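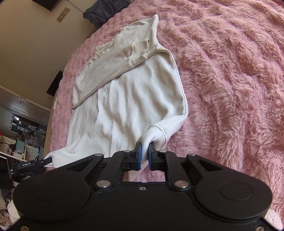
Kelly Bickerstaff wrote:

> I have read the washing thread from the start and I still can't tell whether
> people are recommending soda crystals or bicarbonate. They are different
> things and half the posts use one name and half the other. I have a white
> cotton top that has gone grey at the shoulders and under the arms. Forty
> degrees has done nothing. Sixty did a bit. I don't want to use chlorine
> bleach because the last time I did, the seams went yellow and the rest
> didn't.
>
> Also, does anybody know if hard water makes a difference? We moved in
> July and everything has looked worse from that month on.

Home | List archive | Previous by thread | Next by thread | Search

Filed under: Laundry and mending, Whites

Posted by Ah-rin Ra, 9.43 pm

Kelly,

Soda crystals. Bicarbonate is a much weaker alkali and in a full drum of water it does very little. It is fine for a smelly fridge. The two got muddled in the thread when somebody pasted a recipe from another site, and then everyone quoted the recipe.

Yes, hard water makes a difference, and from what you say I would look there first. The minerals use up part of your detergent before it gets to the cloth. What is left over settles back into the cotton with whatever dirt came off, and the result is a flat grey that doesn't shift with more of the same washing. If the detergent box gives separate doses for soft and hard water, you have probably been using the old dose in the new place. Your water company should have the hardness for your postcode on its website.

I moved from a soft area to a hard one myself and it took me most of a winter to work it out. I was blaming the machine. I had a man out to look at it and he charged me 43 pounds to tell me the heater was working.

For the grey, what I do is this:

Run the machine empty on its hottest programme with a mug of soda crystals in the drum. If there is scale and old powder in there it will go straight back on your whites otherwise. Wipe the door seal after. You may be surprised by the cloth.

Soak the top overnight in a bucket with oxygen bleach (the sodium percarbonate sort, sold as a powder) in the hottest water the care label allows. It needs warm water to get going. Cold tap water wastes it. Stir until the powder has dissolved before you put the top in. Keep it under the surface with a plate and don't put a tight lid on the bucket, as it gives off gas.

In the morning tip the whole lot into the machine and wash with powder, not liquid. Powders for whites usually have bleach in them and liquids don't. Use the hard water dose. Skip the softener altogether, it coats the fibres and holds on to the dirt.

Dry it outside if you can.

On the yellow seams: a lot of cotton clothes are sewn with polyester thread, and any elastane in the ribbing can go yellow with chlorine as well. I don't know of a way to get that back. Check the label on this one before you do anything. If it is a cotton and polyester mix it will still come up, only the synthetic part tends to keep a bit of grey whatever you do to it. Don't use the percarbonate on wool or silk.

Under the arms is a separate problem. That is mostly the deodorant, and it wants something acid. Soak those patches in plain white vinegar for half an hour, rinse well, and then go on to the bucket. Do not put the vinegar and the bleach in together, of either kind. With chlorine bleach it is dangerous, and with the oxygen sort it can irritate your eyes and skin, as well as spoiling the soak.

Somebody further up asked about brands. I have used the Kamar powder and the Zustura one and couldn't tell them apart on tea towels. The Kamar tub is 2 kg and lasts me a good while. Keep it dry. Mine went solid under the sink and I had to go at it with a screwdriver.

If one soak gets you halfway, do a second. I had pillowcases that needed three. After that I would stop, as what is left is likely to be wear in the cloth and more soaking won't help it.

The question about dyeing over old stains has its own thread, so I've left it out of this one.

Ah-rin

--
To change to the daily digest, write to the list address with DIGEST in the subject line.

Previous by thread | Next by thread | Back to index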